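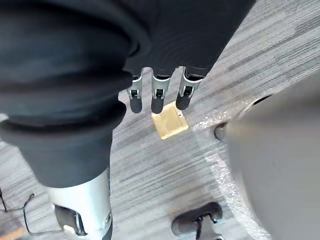 Dark gray fabric, in big soft folds.

Why do dark clothes feel so hot in the sun? I wondered about this all last summer, so I went and found out!

Sunlight is full of energy. Pale cloth bounces lots of it away, but dark cloth soaks it up - and that energy turns into heat. My friend Endang Lumbantobing wore a black T-shirt to the park and moved to the shade after 7 minutes.
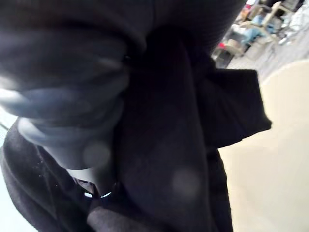 DALELURA, March

Try it yourself! Put one black sock and one white sock on a sunny windowsill. Wait until lunch, then touch both. Which one is warmer?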